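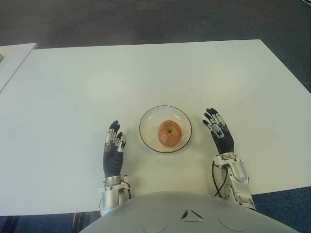
Head cam, start pose, both hands up, apple on the plate.

Ticket: right hand grasp planner picks plate rim instead of object
Project: Nevulton bimanual stack
Opened: Jun 13, 2021
Status: open
Priority: high, blocks the Gagnon demo

Planner keeps returning a rim contact on the clear plate. 15 runs, 3 with a sane grasp on the apple, rest either time out or pull the fingers wide toward the glass. Same table, same start pose every run. Was fine in April on the opaque plate.

Tried so far:
- recalibrated head cam to base, no change
- restarted perception node, no change
- raised min cluster size, made it worse, reverted

Wrist stream is up but I dont think fusion is using it. Topic publishes, timestamps look ok. Image comes in rotated and I can't tell if the transform accounts for that.

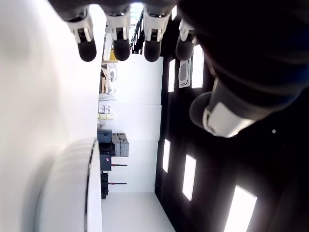 Kestwood support: Check whether the rotation is applied twice. The driver has its own rotate flag and the fusion config has another. If both are on, the wrist cloud lands outside the crop box and gets dropped without a warning. Please send the config and the planner log.

Both were on. Turned off the driver one. Wrist points now show up in the merged cloud, log attached. Plate still comes through as holes plus a thin ring, so the segmenter calls ring + apple one object. Set rim filter to 2, ran again.
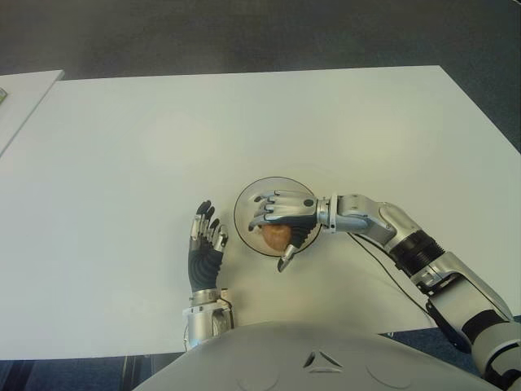 Head cam, rim filter 2, right hand over the plate.

Finger targets now come from the object cluster, not the ring. Planning time down to 17 ms. Have not checked force limits on the thumb, seperate issue.

Still to do: the wrist view needs its own mask for the fingers. They take up the top of the image and the self filter only knows the old fingertip mesh from Dodside, so some of the pad gets left in as obstacle points.
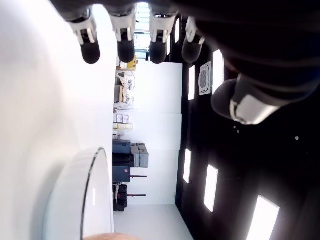
Swapping the mesh means rebuilding the URDF and redoing the collision pairs, will do that on a branch. Until then padding on the self filter is bumped up in the local config only, do NOT merge that. Please keep the ticket open till I've rerun the full 15 with the new mesh.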